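From: Lamduan Srisuk
To: Urwood home workshop list
Date: 2024-07-11
Subject: Re: [urwood] Marks on white table tops, and boxes worth keeping

Kamonchanok Kongkaew wrote:
> Has anyone got brown marks off a white work surface without
> dulling it? Mine is covered in little streaks and I've tried
> washing-up liquid twice. Also, do you all keep your sturdy
> cardboard boxes or am I the only one with 7 of them under
> the bench?

Oh, you are in very good company, Kamonchanok! I've got the same streaks, right in the middle where I do everything, and I am a great keeper of boxes. The blue one has torn along the front edge so you can see the brown corrugated card, but it still stands up beautifully and I can't bring myself to flatten it. Bottles go in upright and I can carry the lot to the sink in one trip.

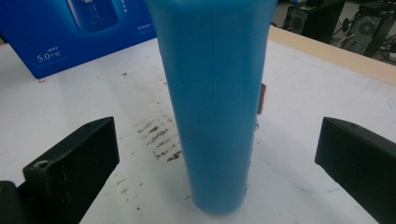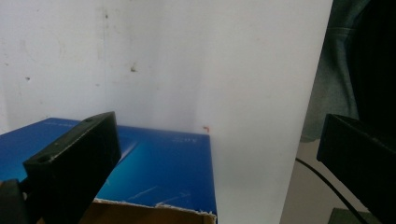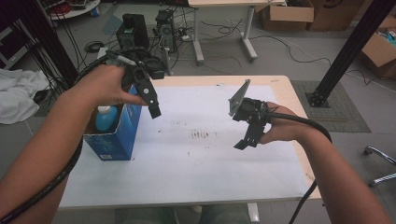
My blue things and the white top. The brown marks show in the first and last.

For the streaks, I'd start with bicarb and a few drops of warm water, mixed to a paste and left on for about 3 minutes under a damp cloth. Rub gently in small circles and rinse. I did a tray that way last September and was so pleased I went round the house looking for other things to clean! If your top is painted, try a corner first. I'd keep well away from the green scouring pads, they took the shine off my old Flindberg shelf and it never came back.

The Pluko cream somebody praised on here in the spring is next on my list. I'll do one half of the table with paste and the other with cream and write again when I've had a proper go.

Do tell us what you keep in all those boxes, and whether yours have lids. I'm always after ideas for the small ones.

Lamduan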